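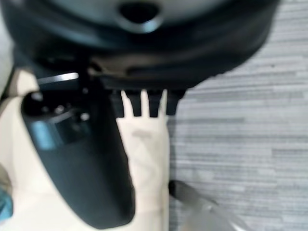 # An afternoon at the Brenetex open day

19 March 2023

I went to the Brenetex open day in Carkcombe expecting to be sold something, and I was, though I came away with a lanyard and a headache and no robot. For anyone who hasn't followed them, Brenetex makes software that is supposed to let a robot arm handle ordinary household clutter. They rent the upper floor of a building behind the Skullton bus depot. Coffee was good. Parking was terrible.

The photo at the top is from the camera that rides at the wrist, so you get what the machine gets: a lot of its own dark housing, four black rubbery tabs hanging down in a row, and under them a long black gadget on something soft and cream-colored. Office carpet on the right. I asked for a copy because I think it says more than the brochure did. Look how much of the picture the gripper itself takes up. The robot has to work out what to do with whatever is left over.

Vega Alcaraz ran the demo. She was patient and she answered questions straight, which I can't say for the sales people downstairs. The job was simple to describe: pick up an item and put it in a bin. There were 15 items in the set, and visitors could choose the order. I liked that. At most of these events somebody on staff picks the order, and you can guess which ones go first.

So how did it do? On the run I timed, it got eight of the 15 into the bin without help. Two more went in after Vega reached over and nudged them. The rest it either dropped or gave up on. A full run took 22 minutes, with a pause in the middle while a laptop did something that made two engineers frown at it.

Eight out of 15 isn't a disaster. I've seen worse from companies with bigger banners. But the slide we had all been shown before coming upstairs said "reliable handling of everyday objects," and I don't know what reliable means if it covers that. When I put this to Hugo Casado, who gave the talk, he said the slide referred to the lab setup in Segura, where the lighting is controlled. Fine. Then show me Segura, or change the slide.

My other complaint is about what counted as a success. If an item went over the rim of the bin, that was a point, even if it landed hard. I wouldn't want my phone handled that way – or my glasses. I asked if they track damage and was told it's "on the roadmap." I have heard that phrase in a lot of rooms.

Some things I did think were good:

- They let people stand close enough to see, behind a taped line, and nobody shooed us away after one run.
- The stop button was within reach of the operator the whole time, and she used it when she needed to.
- Failed grasps stayed in the results on the screen. I've been to demos where the counter only goes up.
- Vega told a kid who asked that no, it couldn't fold his laundry, and she didn't add "yet."

Soft surfaces came up a few times in the questions. A man next to me, who repairs sewing machines, wanted to know what happens when the thing under the object bunches up. Anyone who has tried to grab a remote off an unmade bed knows the feeling. Your fingers sort it out before you've thought about it. Vega said cloth is hard for them, because it moves when you press on it and the folds change what the camera sees. I'd have listened to half an hour on that alone, but Hugo was waving everybody down to the pricing session.

The pricing session had no prices in it.

They plan another open day in July, and I've put my name down. I'd like to see the same set of items, the visitors picking the order again, and no help from anyone's hand. If the number is up, I'll write that here. I'd also like a sandwich that hasn't been sitting next to a projector.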